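Ticket: Sandwich wrap coming open on the snack table
Opened by: Lilibeth Mercado
Status: Waiting on supplier

Hi again, me with the sandwiches (sorry!). We switched to the Ostik film in May and I ordered 300 sheets, and ever since then I keep finding wedges with the fold lifting at the bottom corner. The bread dries out along the edge and then people leave them in the basket and take a bun instead.

What I've tried so far:

Folding the long side first, then the ends. A bit better.
Pulling the film tighter. Squashed the filling, wouldn't do it again.
Going back to the old Bratel roll for one batch of 16. Only 3 opened, but I'm nearly out of it and Henao doesn't carry it anymore.

Reply from Gerardo Buenaventura, 10 October 2012
Thanks Lilibeth, can you tell me more about the ones with two fillings and also how the table is laid out? I'd like to see where the basket is compared to the drinks and the bread.

Reply from Lilibeth
Sure thing! I still think the thick ones are the trouble, there's so much bread in there with the green and the orange that the film has to bunch up somewhere. Cokes are at the back on the clear rack, and I can move the sandwich basket if you think it matters. 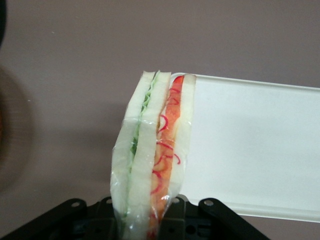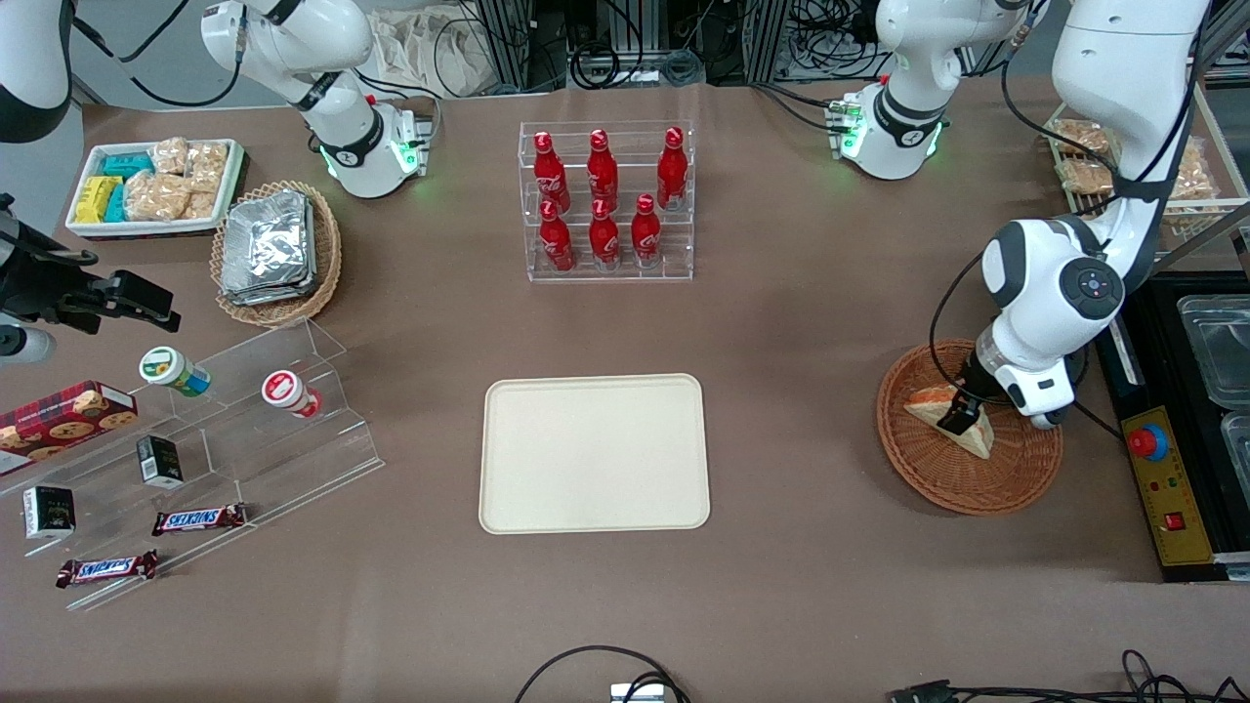
Attached: wrapped two-filling sandwich (first), snack table with the sandwich basket on the right (second)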